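七月这期，晚了，先发出来再说：自动扣款大扫除

大家好，赶在出门前写的，错字就不改了，看得懂就行。

这个月本来想写养老金账户的手续费，资料看了一半，没写完，下个月吧。先写手头正在弄的事：自动扣款。

起因很小。上个月底在超市结账，卡刷不过去。后面排着队，我站在那儿翻手机，Olline的账户里余额比我以为的少了一大截。换了张卡付掉，回家路上一直在想钱去哪儿了。没丢卡，没被盗刷，也没买什么大件。晚上坐下来把流水从头到尾拉了一遍，全是自动扣的。一笔一笔都不大，名字还都认得，就是加在一起没算过。

加完了：每月162欧。

162欧里面有房东那边的吗？没有。有电费吗？也没有。房租水电保险我都另外放着，不算在这里。这162欧纯粹是各种会员、各种套餐、各种“首月优惠”过完首月之后的样子。我自认为是记账的人，记了好几年，居然没发现。后来想明白了，我记的是“花出去的”，就是我掏手机、掏卡的那些。扣款不用掏，所以没进脑子。

记账软件里其实有的。Flelatance会自动导入流水，自动分类，把这些统统扔进“其他服务”。我每个月看“其他服务”那一栏，数字差不多，没跳，就过去了。一个每个月都差不多的数字最容易被放过去，真的。

好，下面讲怎么清的。顺序有点乱，是按我自己做的顺序写的。

第一步，拉流水，拉一整年

只拉一个月不够。年费的东西一年才出来一次，你拉三个月也看不见。我第一次就是只拉了一个月，以为弄完了，过了几天邮箱里来一封续费提醒，才知道还有按年扣的。重新拉。

Olline导出流水的按钮藏得挺深，在“文件”下面，不在“账户”下面，我每次都找错地方。导出来是表格，把收入那些行删掉，剩下的按收款方排序。排完序之后就很明显了，同一个名字每个月出现一次，金额一样，那就是它。

有个麻烦：收款方的名字经常跟你认得的牌子对不上。付款公司是付款公司，牌子是牌子。我有一笔看了半天不知道是谁，金额还不小，去邮箱里搜金额，连小数点一起搜，搜出来了，是一个存照片的网盘。这个办法好用，记一下：搜金额，别搜名字。

还有手机应用商店里面的订阅，银行流水上只显示商店的名字，好几个应用混在一起，要去手机设置里面单独看。我那里头躺着一个学匈牙利语的应用，去年冬天下的，打开过几次。会说的还是那几句。

第二步，分堆

我分了三堆：留、砍、打电话。

留，就是这个月真用过的。注意是这个月，别想“以后可能会用”。我给自己定的规矩是打开应用看最后一次登录或者最后一次使用记录，有记录才算。凭印象不行，我印象里我每周都去游泳，卡上的记录不是这么说的。

砍，不用讲。

打电话，是那些要用、但是价格不对的。手机套餐、宽带、保险，都在这堆。

分堆的时候别边分边取消。我一开始就是看到一个取消一个，取消页面又要登录，登录又要找密码，找密码又收验证码，弄了两个就烦了，去泡茶，茶泡完就不想回来了。后来改成先全部写在一张纸上，一口气写完，第二天再坐下来一个个取消。两件事分两天做，顺很多。

第三步，取消

大部分网上点几下就行，虽然每一家都要问你为什么走，再给你看一页“你将失去以下权益”。往下拉，按钮一般是灰色的小字。有两家在我点了取消之后马上给了半价，我犹豫了一下，其中一家接受了。现在想想不该接受，半价的不用的东西还是不用的东西。已经记在日历上，优惠到期前去关掉。

健身房最难搞。合同是签了字的，要提前书面通知，还必须是信，邮件不算。我打电话去问，前台说邮件也行；我回去翻合同，写的就是信。按合同来，寄了挂号的，回执跟合同放一起。大家如果也有这种纸质合同的东西，看合同，别听前台的。前台的人挺好的，但是前台换人很快，到时候你跟谁说去。

还有一点很多人会搞错：去银行把扣款授权撤掉，不等于合同取消了。钱是不扣了，账单照样出，过两个月催款信就来了，还带手续费。我的读者Myroslav Panasiuk写信来讲过他的经历，就是这样，他把一个杂志的扣款在银行停了，以为完事了，人还搬了家，催款信寄到旧地址，等他看到的时候已经转到催收公司手里。最后多付了一笔才了结。他让我一定写进来，写了。

所以顺序是：先跟商家取消，拿到书面确认，然后再去银行撤授权。反过来不行。

确认信我全部放在一个邮箱文件夹里，文件夹名字就叫“已取消”。土，但是好找。
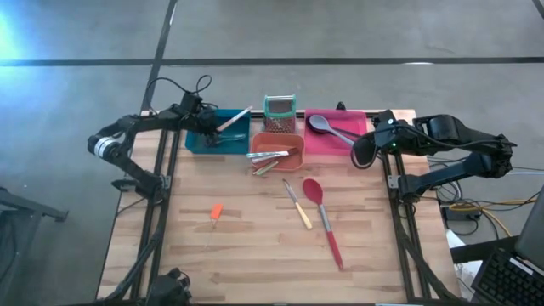
第四步，打电话

这个部分我拖了最久。不喜欢打电话，特别不喜欢用外语打电话，排队音乐一响就想挂。

先打的是Otix，手机套餐。我那个套餐是好几年前办的，流量多得根本用不完，家里有宽带，办公室有宽带，路上就看看地图和消息。我打之前把最近几个月的实际用量抄在纸上，把他们网站上现在给新客户的价格也抄在纸上，放面前。这张纸很重要，因为一紧张就会忘词，看着纸念就好了。

通话20分钟，大半是在等。接通之后我就讲：我的用量是这些，你们网站上新客户的价是这个，我想换成这个，可以吗？对方先说那个价格只给新客户，老客户不行。我说那好，我合同什么时候到期，我想把号码转走，请问怎么办手续？然后她说稍等。再回来的时候就有了一个“老客户专属”方案，跟新客户价一模一样，名字不同而已。

没有吵，也没有求。就问两句话。

要小心的是这个：换了新方案，合同期经常会重新算。我问了，她说会重新绑一年。我能接受，但是如果你打算搬走或者出国，这个就不划算了，宁可多付两个月旧的。一定要问，他们不会主动讲。还有要让对方把新条件发邮件过来，收到邮件、看过、再确认。电话里口头同意也可能算数的，别在电话里急着说“好”。可以说“请先发给我看”，说得慢一点没关系。

宽带那边就没谈下来。态度很好，价格不动。合同还没到期，我手里也没牌。日历上记了到期前的通知期，到时候再打。谈不下来很正常，别生气，挂掉，划下一条。

家庭财产险也打了。这个倒是有意思，不是便宜了，是发现保额还停在我上一个房子的面积上，现在住的地方小，付的是大房子的钱。改了面积，保费降了一点点。反过来如果你搬进了大房子没改，出事的时候会赔少，那个比多付钱可怕得多。搬过家的都去看一眼保单，就现在。

第五步，省下来的钱放哪儿

很多文章写到取消就停了，但是省下来的钱如果还待在活期里，下个月它就变成外卖。我太清楚了，前年我戒了每天买咖啡，戒得很成功，年底一看余额没多，因为全变成了别的吃的。

所以这次是当天就设好自动转账。扣款自动扣得走，存钱也可以自动存得走，同一个原理，方向换一下。

最后砍完谈完，162里面还留着一部分，是真用的：一个看电影的，手机，网盘换成了小的那档。剩下腾出来的，工资到账第二天自动转去Olline的储蓄账户。为什么是第二天，因为有一次工资晚到了，当天转账没转成，还被系统发了个警告。错开一天就没事。

这个储蓄账户我给它起名叫“别碰”。目标1000欧，先到这个数。我知道标准说法是要存够几个月的生活费，道理我都懂，以前也按那个目标设过，每次打开看到进度条只有一小截，就泄气，泄气就动用，动用了就更短。1000是一个洗衣机坏了、牙要补、临时要买机票回家，都能顶一下的数。到了再往上加。

里面已经有一点底子了，是之前卖旧自行车的钱，一直没花掉。

几个读者的问题，顺便一起回了

有人问，年付便宜还是月付便宜。年付单价当然便宜，前提是你用满一年。我现在的做法是新东西一律先月付，连着用三个月都没断过，再换年付。已经在用好几年的，可以年付，但是把这笔钱拆成十二份每个月先存着，不要等它扣的那天吓一跳。我家车险就是这么放的，单独一个小格子。

有人问家里人一起用的怎么算。这个先别急着砍！我差点把一个家庭套餐砍了，晚饭的时候提了一句，才知道我妈在那头天天用它看戏。取消前问一圈，群里发一条就行。反过来也有可能，你在付的，家里另一个人也在付，同一个东西付了两份。我们家就有，音乐那个，两个人各付各的付了很久，合成一个双人的了。

有人问捐款算不算。算扣款，不算浪费。我每个月给动物收容所的那笔留着没动，也没放进“砍”那一堆去考虑。这个各人自己定，只是建议也写在纸上，知道它在那儿。

有人问买菜的配送会员值不值。我自己是Szalai的会员，运费包月的那种。算法很简单：看你上个月下了几单，每单本来要付多少运费，跟月费比。我上个月比下来刚好打平，但是有了会员之后我下单更随便了，缺一把葱也下单，为了凑起送价再加两包饼干。所以运费打平，饼干没打平。停了一个月试试，改成每周走路去一次，背个大包。下期说结果。

有人问记账软件要不要也砍掉，毕竟Flelatance也是要钱的。哈哈，问得好。我留了。这次的问题在分类，软件没漏，是我没看。我把“其他服务”拆开了，现在单独有一类叫“自动扣”，每个月第一件事就看这一类，金额不对马上就能看见。如果你不想付钱，一张表格完全够，我头几年就是表格。列就这些：名字、金额、扣款日、下次续费日、怎么取消、登录用哪个邮箱。最后一列千万别省，我这次有一半时间花在猜当年用哪个邮箱注册的。

还有位读者问虚拟卡。就是有些银行可以给你开一张临时卡号，用来注册试用。好用，试用的时候把额度设很低，到期扣不出来。但是跟前面说的一样，扣不出来不等于没有合同，条款里写了自动转正式的，照样欠着。试用的当天就去把取消点掉，多数情况下试用期还能用到底，少数会马上停，停就停吧。

没弄完的

健身房的回信还没来。回执有了，等确认。

有一笔年付的，是个域名，几年前想做一个旅行博客注册的，一篇都没写。按理要砍。没砍。续了。别学我。

应用商店那边申请了一笔退款，就是那个学语言的，续费没几天就申请了，说在审核。能退就退去“别碰”里面。

老邮箱还没清，里面未读的广告和通知堆得不像话，光是标题里带“续订”两个字的就有37封，还没一封封看。估计里面还藏着一两个年付的。这个周末弄，弄不完就下个周末。

自己也想做的话，不要一次全做。今天就导出流水，别的都不干，导出来存在桌面上，关电脑。明天排序，后天分堆。我自己前后拖拖拉拉弄了三个星期，中间还出了趟差，也弄下来了。打电话那一步可以放最后，挑下午刚上班那会儿打，排队短一点，中午和傍晚都不要去碰，音乐能听到会唱。

打电话用的句子，抄我的就行，翻成你当地的话：

我想确认一下我的合同到期日和通知期。
请问我现在的用量，有没有更合适的方案？
换方案的话，合同期会重新计算吗？
请把这些条件发到我的邮箱，我看过以后再答复。
我想取消，请给我一份书面确认。

够用了。最后那句如果对方开始问原因，就说“不需要了”，不用解释，一解释他就有得接。我第一次解释了半天为什么不去游泳，对方给我推荐了瑜伽课。

另外上一期有个地方写错，说利息是按季结的，有读者来信指出来我那个账户其实是按月结，查了，是按月，我看岔了，看成旧的那个账户。抱歉，网页版已经改了，邮件版改不了，大家心里改一下。

表格模板在做，空白的，下一期跟养老金手续费那篇一起发。想早点拿的直接回这封邮件，写“表格”两个字就可以，我看到就发，可能要等几天，最近回信慢。

你们自己拉完流水如果翻出什么奇怪的扣款，也写来讲讲，金额不用说，讲是什么就行。匿名登，不登名字的那种。

要赶车了，先这样。下期见。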